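시뮬레이션 데모, 많을수록 좋다는 말에 대하여

2023-03-23

1월부터 미뤄 둔 글인데 결국 쓴다. 요즘 어디를 가나 시뮬레이션에서 데이터를 뽑으면 된다고들 한다. 실제 로봇은 비싸고 느리니까 화면 안에서 시연을 모으고, 그걸로 정책을 학습시키면 된다는 얘기다. 나도 그 말을 반쯤 믿고 Druduron이라는 이름으로 작은 작업을 시작했다. 과제는 흰 수납장 위에서 그릇을 다루는 것 하나. 목표는 시연 40개였다.

지금까지 쓸 만하다고 표시한 건 24개다. 나머지는 버렸거나, 버릴지 말지 아직 못 정했다. 숫자만 보면 나쁘지 않은데 문제는 그 '쓸 만하다'의 기준이다. 성공 판정은 스크립트가 한다. 그릇의 좌표가 정해 둔 범위에 들어오면 성공. 그런데 성공으로 찍힌 것들을 다시 돌려 보면 도무지 가르치고 싶지 않은 동작이 섞여 있다. 손목을 쓸데없이 한 바퀴 돌린다든가, 수납장 모서리에 걸릴 듯이 지나간다든가. 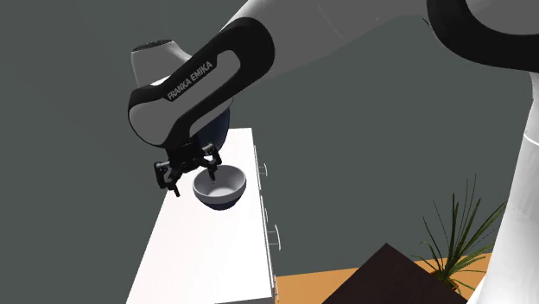

수납장 위의 그릇과 Panda 그리퍼. 시뮬레이션 화면.

특히 그릇은 테두리를 잡는 과제라 더 애매하다. 손가락 한쪽은 안으로, 한쪽은 밖으로 가야 하는데 사람이 조종하면 매번 각도가 달라진다. 이걸 다양성이라고 부르는 사람도 있고 잡음이라고 부르는 사람도 있다. 나는 후자에 가깝다. Holusik 쪽 문서에는 시연자가 많을수록 좋다고 적혀 있던데, 그 근거로 든 표를 아무리 봐도 시연자 수와 전체 데이터 양이 같이 늘어난다. 그러면 뭐가 효과를 냈는지 알 수가 없지 않나.

조종 장치도 불만이다. 처음 2시간은 괜찮은데 그 뒤로는 손이 게을러진다. 게을러진 손으로 만든 시연도 파일 크기는 똑같고, 학습 코드는 그걸 구별하지 않는다. 그래서 요즘은 한 번 앉으면 7개까지만 모으고 일어난다. 느리다. 시뮬레이션이 빠르다던 사람들은 누가 조종기를 잡는지는 계산에 안 넣은 것 같다.

배경 문제도 있다. 창밖으로 언덕과 집들이 보이고 화분까지 놓인 방이라 보기에는 그럴듯하다. 하지만 그럴듯해 보이는 것과 실제 카메라 영상으로 넘어갈 수 있는 것은 다른 문제다. 조명은 고르고 벽은 밋밋한 회색이다. 내 책상 위는 절대 저렇지 않다.

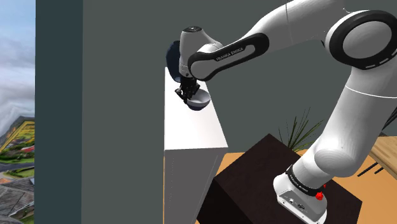
같은 방, 창 쪽까지 들어온 시점. 그릇은 수납장 모서리 바로 위.

시점을 바꿔 보면 같은 과제가 꽤 달라 보인다. 손목에 가려지는 부분도 달라지고, 그릇이 수납장에서 얼마나 떠 있는지도 가늠하기 어렵다. 사람이 보기에 헷갈리면 모델이라고 편할 리 없다고 생각하는데, 이 말을 Rillasska 게시판에 올렸더니 데이터를 더 넣으면 해결된다는 답만 달렸다. 몇 개를 더 넣어야 하냐고 물었더니 답이 없다.

그래도 40개는 채울 생각이다. 채우고 나서 24개만으로 학습한 것과 비교해 볼 거다. 차이가 안 나면 안 난다고 쓰겠다. 버린 시연도 지우지 않고 폴더에 따로 남겨 뒀으니, 나중에 그것만 섞어서 한 번 더 돌려 볼 수도 있겠다.

© 2023 Arnardóttir | 문의는 방명록으로 | 맨 위로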